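리히매키에서 중고 가전 사기, 배송 맡길까요 직접 가지러 갈까요?

게시판: 생활 / 중고 거래
작성일 30/09/2018

노을감자
안녕하세요. 핀란드 리히매키에 살고 있는 사람입니다. 한국어가 모국어가 아니라서 문장이 조금 이상할 수 있습니다. 이해해 주시면 감사하겠습니다.

저는 지난 4월에 이 도시로 이사를 왔고, 집에 물건을 하나씩 중고로 채우고 있습니다. 지금까지는 작은 물건만 샀습니다. 냄비, 스탠드, 의자 같은 것입니다. 그런데 이번에는 큰 텔레비전을 사려고 합니다. 판매자는 옆 도시에 살고, 가격은 배송 없이 419유로입니다. 배송 업체에 물어보니 포장까지 해서 추가로 돈을 많이 달라고 합니다.

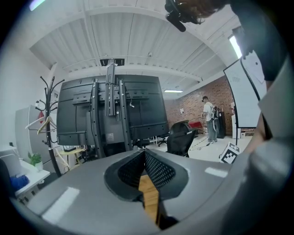

제가 고민하는 것은 두 가지입니다. 첫째, 차가 없어서 친구의 차를 빌려야 하는데 뒷좌석에 화면을 눕혀서 실어도 되는지 모르겠습니다. 둘째, 판매자의 집에서 어디까지 확인해도 예의에 어긋나지 않는지 궁금합니다. 제가 자란 곳에서는 남의 집에 들어가서 오래 시험해 보는 것을 실례라고 생각합니다. 여러분의 경험을 듣고 싶습니다.

보리차한잔
눕히지 마세요. 저는 한 번 눕혀서 가져왔다가 모서리부터 줄이 갔습니다. 설명서에도 보통 세워서 운반하라고 나옵니다. 세울 수 없는 차라면 그냥 큰 차를 빌리는 게 맞아요.

wurcombe_9
윗분 말씀에 반은 동의하고 반은 동의 안 합니다. 요즘 패널이 얇아서 위험한 건 맞는데, 저는 화면을 위로 해서 두꺼운 이불 위에 놓고 13킬로미터를 천천히 왔고 아무 문제 없었습니다. 위에 물건만 안 올리면 됩니다.

보리차한잔
운이 좋으셨던 겁니다. 한 번 괜찮았다고 남한테 권하는 건 좀 아니라고 봐요. 깨지면 판매자가 환불해 줄 것도 아니고요.

wurcombe_9
권한 적 없습니다. 제 경험을 말했을 뿐입니다. 그리고 세워서 실어도 제대로 안 묶으면 급정거할 때 넘어갑니다. 세우기만 하면 안전한 것처럼 쓰시는 것도 문제예요.

느린우체통
두 분 다 진정하시고요. 저는 두 번째 질문에 답하겠습니다. 판매자 집에서는 이렇게 부탁하시면 됩니다.
전원을 켜고 10분 정도 그대로 둘 것.
흰 화면과 검은 화면을 한 번씩 볼 것.
단자마다 케이블을 꽂아 볼 것.
받침대 나사가 다 있는지 볼 것.
이 정도는 실례가 아닙니다. 싫어하는 판매자라면 저는 안 삽니다.

노을감자
모두 감사합니다. 느린우체통 님의 목록을 종이에 적었습니다. 그런데 받침대 나사는 생각하지 못했습니다. 판매자가 벽에 걸어서 사용했다고 했는데, 그러면 받침대가 없을 가능성도 있습니까?

느린우체통
네, 아주 많습니다. 벽걸이로 쓰던 분들은 받침대를 창고에 넣고 잊어버려요. 가기 전에 받침대 사진을 따로 달라고 하세요. 나사도 같이 찍어 달라고 하시고요.

이끼정원
저는 생각이 좀 다른데요, 419유로면 새 제품 할인할 때 기다리는 게 낫지 않나요? 중고는 보증도 없고, 차 빌리고 기름 넣고 하면 차이가 별로 없습니다. 저는 Nesuvberg라는 작은 매장에서 전시품을 샀는데 배송도 그냥 해 줬어요.

노을감자
그 의견도 이해합니다. 하지만 같은 크기의 새 제품은 제가 본 가게에서 약 1,000유로였습니다. 저에게는 큰 차이입니다. 그리고 저는 아직 쓸 수 있는 물건을 계속 쓰는 것이 좋다고 생각합니다. 물론 전시품은 생각하지 않았으니 그 가게도 한번 찾아보겠습니다.

이끼정원
1,000유로면 말이 되네요. 그럼 인정합니다. 다만 몇 년 된 제품인지는 꼭 물어보세요. 뒷면 라벨에 제조 연도가 적혀 있는 경우가 많습니다.

보리차한잔
참, 상자가 없으면 이사용품 파는 데서 텔레비전용 골판지 상자를 따로 팝니다. 저는 Ikel 상자를 썼는데 조립이 귀찮아도 튼튼했어요. 그걸 쓰면 세워서 묶기도 편합니다.

wurcombe_9
상자 쓰는 건 저도 찬성입니다. 화면 쪽에는 뽁뽁이보다 얇은 담요를 먼저 대세요. 뽁뽁이를 바로 대고 끈을 조이면 자국이 남을 수 있어요.

노을감자
결정했습니다. 친구의 차는 뒷좌석이 낮아서 세울 수 없습니다. 그래서 승합차를 반나절만 빌리고, 상자도 사겠습니다. 판매자에게는 받침대 사진과 제조 연도를 부탁하는 메시지를 방금 보냈습니다. 한 가지만 더 여쭙겠습니다. 날씨가 추울 때 집에 가져온 뒤 바로 켜도 됩니까?

느린우체통
바로 켜지 마세요. 안쪽에 물기가 맺힐 수 있으니 방 온도에 맞춰질 때까지 몇 시간 두세요. 저는 저녁에 가져오면 다음 날 아침에 켭니다.

노을감자
알겠습니다. 그러면 저도 다음 날 아침까지 기다리겠습니다. 판매자의 답장이 오면 여기에 다시 쓰겠습니다.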